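Blog > Workshop diary > Looking after the two-armed cell

I promised a few of you that I'd write up how I look after our pouring cell, and then January ate me alive, so thank you for being so patient (and for the emails, which I do read, even when I'm slow!). It's February 8, 2023, my tea is still hot, and I'm going to get as far as I can before it isn't.

For anyone new, the cell is a pair of silver arms at a cream table, and one of its jobs is to pour a drink from a bottle into a stemmed glass. We call it Pudadeck, after the old job sheet it came in under, and the name has stuck to the point where visitors think it's the model. I share the upkeep with Usha Alva, and between the two of us we've got a routine that I'm rather fond of by now.

It begins with the cables, always. The ones on the grippers need enough slack to follow the wrist through a full turn, so they hang in big loops, and big loops love to catch on things. When I first set it up I tied them far too neatly. It looked lovely, I took my mother round to see it, and by the end of the week I'd pulled a connector half out of its socket on the left side. So now I leave them generous, run each arm by hand through its widest reach, and watch the loops the whole way round – not the gripper, which is what your eye wants to follow.

Then the screws. They're tiny little black things in the white housings and they do work loose, particularly on the left, which does most of the tipping. I go over them with the small driver on Monday mornings, a gentle nip and no more. Usha paints a dot of marker across each of the ones that have misbehaved before, so you can see if it has crept, and I wish I'd thought of that a year ago.

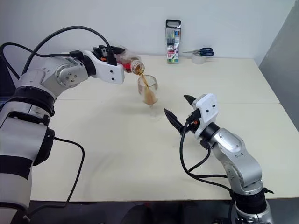 The pour itself took us longer to get right than everything else put together. I'd assumed the angle was the hard part, but it's the speed of the tip just before the liquid reaches the neck. Go too quickly there and you get a glug, and the glug lands on the table. We ended up slowing that one stretch of the movement to 40 per cent and leaving the rest alone, and what a difference! The program is now on version 167, if you were wondering how many small changes of mind two grown adults can have over a soft drink.

We also had to teach ourselves to put the glass in the same place every time. The boards of the tabletop meet in a seam that runs across the middle, and you want to be sure the foot of the glass is sitting flat before you start. A light press with one finger tells you.

Cleaning is dull but I'll mention it, as sugar is a menace. A damp cloth on the fingers, then a dry one, then a look at the first joint up from the gripper with a torch. Give it 10 minutes and you'll save yourself a sticky afternoon later on. I keep the cloths well away from the cables now (don't ask) and I switch the arms off before I go anywhere near them, every single time, even when it's only a drip.

Next on the list is new finger pads. I've asked Bovero for a price and I'm waiting to hear, and the joint covers are due to come off for a proper look in March. If anyone has done that job with the arms still bolted down, please leave me a comment, I'd love to know how you got at the lower ones.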